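The Dosden Signal

The Dosden Signal is a low-budget science fiction horror film released straight to video by Traveck, a small distributor of monster and disaster titles. It runs a little under an hour and a half and is set at a weather station in the fictional Undivau Valley, where the staff pick up a radio tone that is said to drive its listeners to violence. The film is remembered mostly for its advertising, which claimed that the story was taken from real events. No evidence for this has ever been produced.

Plot

Three technicians arrive at the station in May to replace a crew that has stopped answering calls. They find the building locked from the inside and a tape recorder still running. After playing the tape, the youngest of them begins to sleepwalk and to repeat the number 708, which the others take for a radio frequency. The script never says whether they are right. A long middle section, in which the survivors argue in a kitchen, takes up more of the running time than the attacks do. The ending suggests that the tone was made by people in the nearby town of Dosden, though the earlier scenes contradict this on at least one point: the town is said to have no electricity.

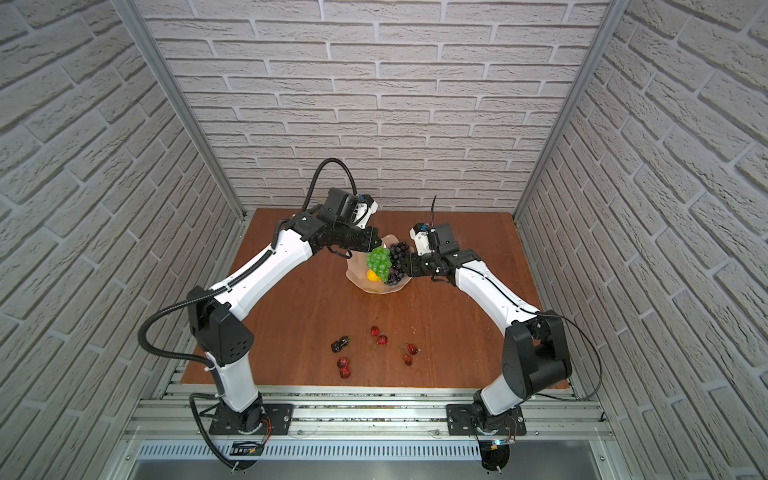

Bilyk objects that the contradiction is deliberate, and that the line about the electricity is spoken by a character who has already heard the tape and can't be trusted. This reading has been repeated on fan pages. It would be more convincing if the same line did not also appear in the opening narration, which belongs to no character at all.

Production

Traveck's press notes give a shooting schedule of seven days. The same notes describe night work in the mountains, a full-size station built for the film, and a helicopter, none of which fits easily into a week. The station interiors look very much like an ordinary office with the blinds closed, and the helicopter is heard but never seen. The distributor has also claimed that members of the crew fell ill after hearing the tone during sound mixing. The story first appears on the back of the video box and should be treated as advertising.

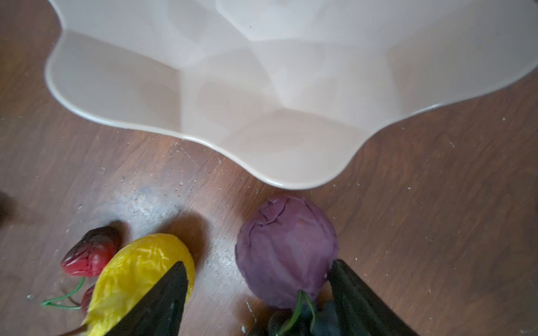 Scalloped white bowl with a faceted interior.

The "true story" claim

The opening titles state that the events "were reported in Undivau" and that the records were later sealed. There is no place of that name on any map the film's admirers have been able to point to, and the sealed records are cited only by people who have seen the film. Supporters answer that this is what a cover-up would look like. The same could be said of any story for which there are no records.

Reception

Reviews were few and mostly poor. The sound design was praised, and the tone itself, a low hum that rises slightly before each death, is effective the first time. Two sequels were announced, which would have made three films in all. Neither seems to have gone beyond a poster.

See also
Direct-to-video films
Found recordings in horror
Hoaxes in film advertising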